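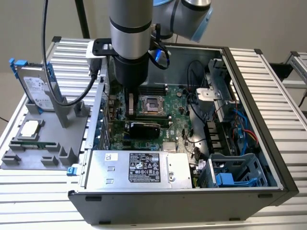 Kirkeck Leat Restoration: second progress report

Period covered: start of works to end of December
Grant holder: Clalla Rivers Partnership

1. Summary

Works on the upper leat are complete apart from the final stretch of bank planting. The sluice at Ruline has been rebuilt and is in use. The fish pass is behind programme and will not be finished before the spring. Spending is within the approved budget, with one transfer between headings set out in section 4.

2. Work carried out

Silt was removed from 265 metres of channel between the intake and the old mill wall. The material was tested before removal and found suitable for spreading on the adjoining field, under the agreement already in place with the landowner. Clearance took longer than planned in the lower half, where alder roots had grown through the stone lining and had to be cut out by hand.

The lining was repaired in lime mortar at the places marked on the condition survey. Two further failures came to light once the channel had been drained, both on the downhill side, and these were repaired at the same time.

The Ruline sluice now has an oak gate in a new frame. The original iron rack was cleaned and refitted. It is stiff in the upper third of its travel — the contractor will return to adjust it at no charge.

3. Fish pass

Ground investigation found soft clay beneath the proposed footing. Paiva, the design engineers, have revised the foundation and moved the lower pool slightly downstream. The change needs a variation to the existing consent. The application was submitted in November and a decision is awaited. In-river work cannot begin until the spawning season has ended, so the delay to the pass is fixed by the season as much as by the consent.

4. Budget

Spending to date stands at 44 per cent of the grant. The saving on silt disposal has been moved to the foundation work, as agreed with your office by email. No call on contingency is expected in the next period.

5. Monitoring

Flow at the intake is read weekly. Readings before the works are of limited use, as the old gauge board had slipped. A new board was fixed in October and levelled to the site datum. Turbidity rose during clearance and returned to its earlier range within the limits set by the consent.

6. Next period

Bank planting, 40 metres remaining
Adjustment of sluice rack
Consent decision and start of fish pass
Repairs to the footpath at Kirkeck bridge, where the surface has rutted under site traffic

The next claim will be submitted with the third report, together with the contractor's invoices for the sluice.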